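Flostwood sells packaging the way a hardware store sells bolts. A bakery can walk in and leave with a single carton of paper bags, and a rice mill can order a truckload of woven sacks from the same desk.

Elias Tannous opened the business in Lostine with 2 sealing machines and a rented loading dock. Today 16 people work there, and the order book lists 3,837 accounts, most of them small food producers who buy a few times a year.

"The small orders pay the light bill," Tannous says. "The large ones pay for the roof."

His oldest customer is Abou Jaoude, a coffee roaster that still buys the same kraft pouch it started with. The newest is Miker, a pet food maker that wanted a resealable sack and went through two sample runs before it signed.

Vanderleia Andrade runs purchasing. Film prices moved all year, and she began buying paper stock a quarter ahead to hold her quotes steady. It ties up cash and shelf space — the back aisle is stacked to the lights in December — but customers have stopped calling to ask what changed on the invoice.
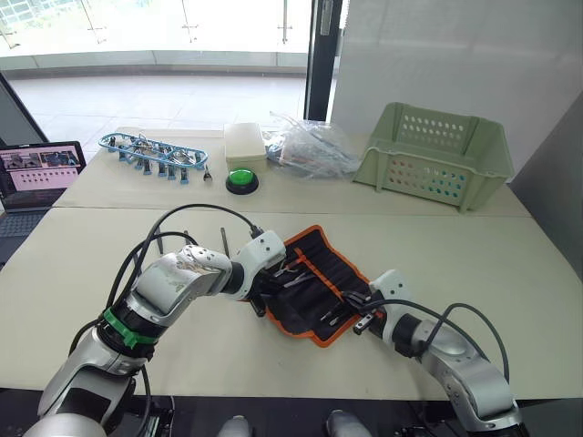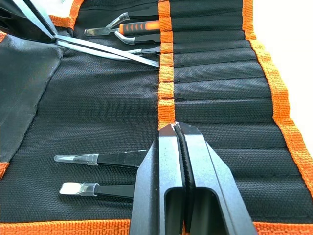

Black fabric with orange trim.

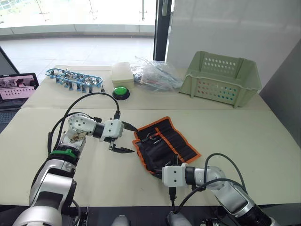 Andrade would like to print in-house next. Logos now go out to a contract printer, and a short run can wait behind bigger jobs for weeks. Tannous has priced a used press and has not made up his mind. The floor under the east bay would need work first, and he wants to see how spring orders come in before he calls the contractor.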